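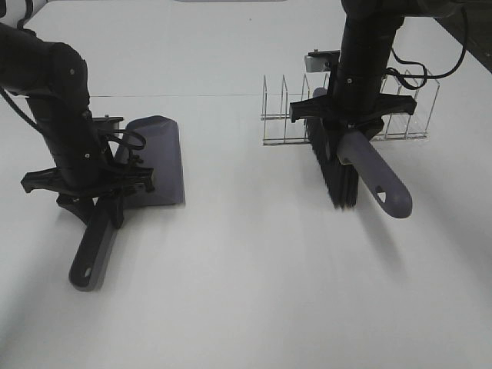
Figura 1. Pá e escova do mesmo conjunto, na mesa branca.

Módulo 3 – Limpeza a seco na copa
Apontamentos para a turma de serviço de cafetaria, Escola de Brasthorpe
Waraporn Nuchit

Na aula passada ficámos a meio dos derrames e prometi pôr isto por escrito, portanto cá vai, com o que disse e com o que me esqueci de dizer. Quem faltou que leia tudo. Quem esteve lá pode saltar a parte dos panos, que já a ouviu duas vezes!

Vamos falar só de coisas secas: grão de café, café moído, açúcar, migalhas. Os líquidos ficam para outubro, com o Harvey Perron, que tem muito mais paciência do que eu para esfregonas.

O erro do pano húmido

Toda a gente faz isto, e eu também fiz durante anos. Caem uns grãos na bancada, temos o pano na mão e passamos o pano. Com grãos inteiros ainda vá que não vá (metade foge para o chão, mas pronto). Com café moído é um desastre: o pó agarra-se ao tecido, desfaz-se em água castanha e ficamos com uma mancha onde antes havia só pó. Numa superfície branca vê-se da porta. Primeiro tira-se o que está seco com uma ferramenta seca, e só depois entra o pano.

Pá e escova: escolher o par

Para bancada e mesa quero um conjunto pequeno que nunca vá ao chão. Nunca mesmo. Se for ao chão uma vez, passa a ser do chão e compra-se outro. Na copa Stena temos etiquetas nos cabos, e mesmo assim já apanhei trocas.

O que eu procuro quando compro:
– um bordo da pá direito, que encoste à mesa de ponta a ponta. Passem o dedo pelo bordo na loja, sente-se logo se está empenado;
– cerdas densas. As ralas deixam passar o café moído e temos de varrer tudo outra vez;
– uma parede traseira levantada na pá, para o grão não saltar por trás quando varremos com força a mais (e varremos sempre com força a mais);
– um furo no cabo, para pendurar.

A cor é convosco. Há quem goste de uma cor para cada zona e eu acho bem, desde que haja um papel na parede a dizer qual é qual.

A posição das mãos

A pá fica na mão que menos usam, a escova na outra. Parece óbvio, mas na primeira aula vi várias pessoas a trocar de mão a meio, e quando a pá levanta o que estava lá dentro volta para a mesa. A pá assenta primeiro, com o bordo virado para o monte, e fica quieta. Quem se mexe é a escova.

As cerdas tocam na mesa quase direitas. Se deitarem muito a escova, as pontas dobram, soltam-se de repente e atiram os grãos para longe. O grão de café é dos piores para isto, é leve e rola para o lado que menos nos convém. Movimentos curtos, sempre na direção da pá, sem levantar muito a escova entre um e outro. 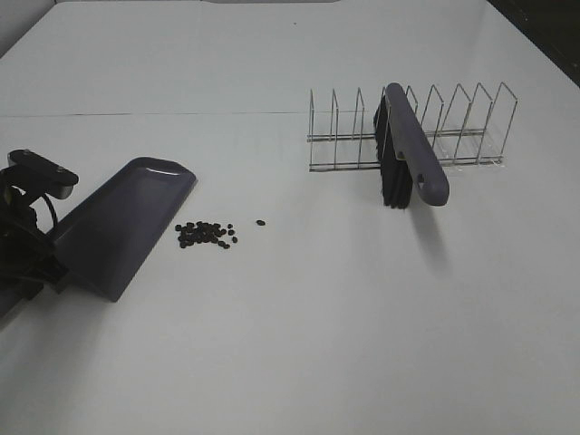 E depois há os grãos desgarrados. Ao lado de um monte há quase sempre um que ficou sozinho, e a tentação é ir buscá-lo no fim, com os dedos. Eu prefiro começar por ele: puxo-o devagarinho para junto dos outros e só então varro o conjunto. Assim a pá já não sai do sítio. Se forem muitos e estiverem espalhados, trabalhem de fora para dentro, com calma, e façam um monte só.

Atenção às juntas da mesa. Onde dois tampos se encontram há uma linha fina, e o café moído adora enfiar-se lá. Varram ao longo da junta, nunca de través. Se sobrar pó lá dentro, um pincel seco resolve melhor do que a escova.

O risquinho final

Conhecem aquela linha de pó que fica no sítio onde estava o bordo da pá? Recuem a pá um dedo e varram de novo, recuem outra vez e varram de novo. À terceira costuma estar limpo. Se continuar lá, olhem para o bordo, que provavelmente tem uma falha.

Onde guardar

Em casa arrumo a minha escova num escorredor de arame, entre duas divisórias, e gosto muito da solução – escorre depois de lavada e não fica com as cerdas esmagadas numa gaveta. Mas, se fizerem o mesmo, o escorredor tem de ser só para isso. Escova e chávenas limpas no mesmo sítio, não. Na copa da escola continuamos com ganchos.

Lavar o conjunto: água morna, uma gota de detergente, sacudir bem e deixar secar por completo antes de voltar a usar. Uma escova ainda molhada em cima de café moído leva-nos direitinhos ao problema do pano.

E o café que caiu?

Vai para o lixo ou para o balde dos orgânicos. Perguntaram-me na aula se um grão inteiro que só tocou na mesa não podia voltar para o moinho... Não pode. Sei que custa, eu também pago o café, mas um saco de 1000 gramas da Pernska não fica mais pobre por causa de uns grãos, e nós não sabemos o que passou por aquela mesa antes. Anotem a perda na folha se for coisa que se veja, digamos de 70 gramas para cima.

Exercício para a próxima aula

Trabalham aos pares e têm 15 minutos. Um de vocês entorna uma medida de grão na mesa, o outro recolhe. Depois trocam e repetem com café moído, que é quando a coisa aquece. Quero que reparem nisto e que escrevam duas linhas sobre cada ponto:

– em que momento a pá se mexeu, e porquê;
– para que lado fugiram os grãos;
– quantas vezes tiveram de recuar a pá até o risco desaparecer;
– como ficou a junta da mesa.

Tragam avental e cabelo apanhado. O café do exercício está na caixa Owen, na prateleira de baixo da despensa, e é velho, por isso não o bebam, por favor. As folhas entregam-se a mim no fim, ou ao Harvey se eu já tiver saído.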